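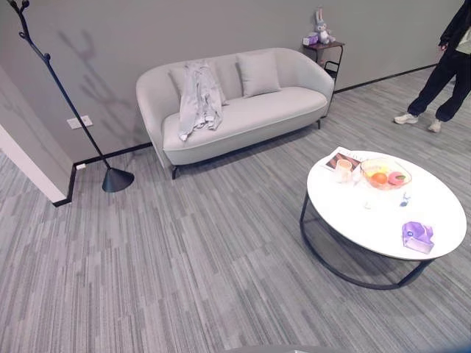

Section last revised in May

5.2 Loss of grip during garment transfer

Figure 5. The garment task in the furnished test room, from head and wrist cameras.

The garment task requires the robot to pick up an item of clothing from a loveseat and hang it on a coat rack standing to the left of it. It was included in the trial because it combines a soft object of unknown shape with a fixed target that is narrow and easily knocked. This section deals only with the runs in which the fault known as F2 was raised. Navigation faults are covered in Section 6.

A run was counted as an F2 failure when the controller reported a stable grasp and the garment was afterwards found to have left the gripper before reaching the hook. Of 456 runs, most ended normally or were stopped by the operator for unrelated reasons. F2 was raised in seven. The number is small, but in two of the seven the arm carried on with the hanging motion at full planned speed while holding nothing, and it struck the pole of the rack. Contact with furniture at that speed is treated in our protocol as a safety matter, whatever the outcome for the task.

The grasp check in the Zilier controller works from finger position and motor current. If the fingers stop short of full closure and the current stays above a set threshold, the object is taken to be held. With rigid objects this is adequate. With a thick fold of cloth, the fingers can stall on the bulk of the fold while only the outer layer lies between the pads.
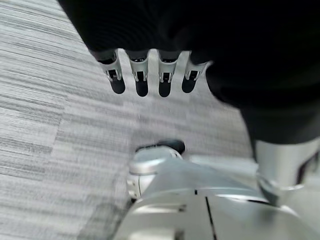
The current then falls slowly as the cloth settles and is pulled by its own weight. In all seven logs the fall began during the lift and crossed the threshold before the arm reached the rack. The controller did register the crossing. However, the check was polled only at the end of each motion segment, and the lift and the transfer had been merged into a single segment in an earlier revision to save time. The result was available to the planner too late to be of use.

A second cause was found by Ibsa Assefa while replaying the logs. When the two arms were working close together, the self-collision monitor lowered the current limit on both hands as a precaution. The limit was not always restored once the arms had separated. In five of the seven failures the holding hand was still working at the lowered limit when the lift began. The fault could be repeated on the bench with a Doolan test weight sewn into a sleeve, but only with the lowered limit in place. 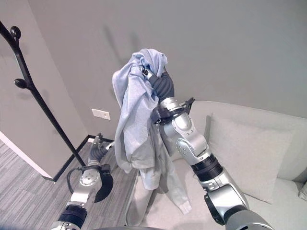
Three changes were made. The lift and transfer were split again, so that the grasp check is read before any sideways movement begins. The current limit is now restored by a timer as well as by the separation event. Finally, a drop in current during the transfer brings the arm to a controlled stop, and the operator must clear the stop by hand. Ashton Trevaskis reviewed the stop behaviour against the Trestton site rules and asked for the stopping distance to be measured with the arm fully extended, where it is greatest.

F2 has not been raised since the changes, although the number of runs completed is too small to support a claim about the rate. The split adds a short pause at the top of the lift. The threshold itself was left alone. Raising it would have caught the failures earlier, but it also rejected sound grasps on thin fabrics during bench tests. A tactile pad from Sorkico is being considered as a separate source of grasp information and has not yet been fitted.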